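4. Setting up your league in Trosik

Last updated June 17, 2023

Read section 3 first if you haven't linked your account yet. None of this works without it.

You need: the league code from your organiser, the Trosik desktop program (the phone app can't create a league, only join one), and your club list as a plain text file. One club per line, no commas.

4.1 Create the league

1. Open Trosik. Click Leagues, then New.

2. Type a name. Keep it short, long ones get chopped on the table printout. No ampersands.

3. Pick the sport. Football and rugby use the same points screen but different defaults, so check before you click Next. You can't change sport afterwards, only delete and start over.

4. Set number of clubs. Maximum is 12. For more than that, make two divisions and join them later (4.4).

5. Click Save draft. Not Publish. Publish sends the email to every manager straight away and there's no undo.

Note: if Save draft is greyed out, the name is already taken. Add the year or your town. 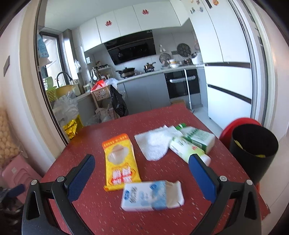 4.2 Load the clubs

1. From the draft, click Clubs, then Import.

2. Choose your text file. The preview shows the first few lines. If you see odd squares instead of letters, save the file again as UTF-8.

3. Click Import. Duplicates go red. Fix them in the list, don't re-import, or you'll get the whole lot twice.

4. Give every club a home ground. Clubs that share a ground need the Shared box ticked on both, otherwise the fixture maker puts them at home on the same day and you get error 1801.

5. Kit colours are optional. Skip for now if you're in a rush.

Caution: club names lock once the first result is entered. Check spellings now. Support can change them but it's slow in July, when everybody is setting up at once.

4.3 Points and tie-breaks

1. Click Rules. Defaults for football are three for a win, one for a draw.

2. Bonus points: off unless your league uses them. Rugby organisers, this is the one people miss.

3. Drag the tie-breaks into order. Top one is applied first. Most leagues want goal difference, then goals scored, then head to head.

4. Deductions go under Adjustments, not here. Dont edit a club's points total by hand in the table view, it gets overwritten at the next refresh.

5. Click Test. Trosik runs 200 pretend matches and shows a finished table. Look for clubs level on everything. If there are any, add another tie-break.

6. Save draft again.

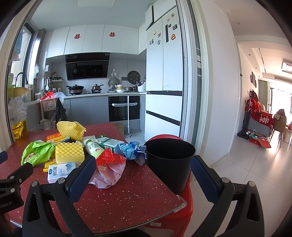 4.4 Joining two divisions

1. Both divisions must be drafts, same sport, same rules. Different rules = no Join button.

2. Open the upper division. Click Join, pick the lower one.

3. Set promoted and relegated. The numbers have to match.

4. Play-offs: tick if wanted, then choose one leg or two. Two legs needs a free date after the last round, so set your end date a bit early.

Note: leagues brought over from Anunent come in with play-offs switched on, whatever they had before. Turn off by hand.

4.5 Before you publish

Club names right. Shared grounds ticked. Rules tested. Managers' emails checked, one wrong adress bounces and that manager can't enter results.

Then click Publish, type the league code, and confirm. Fixtures appear on the Fixtures tab once the bar has filled. Leave the window open till it does.

To move fixture dates, see section 5.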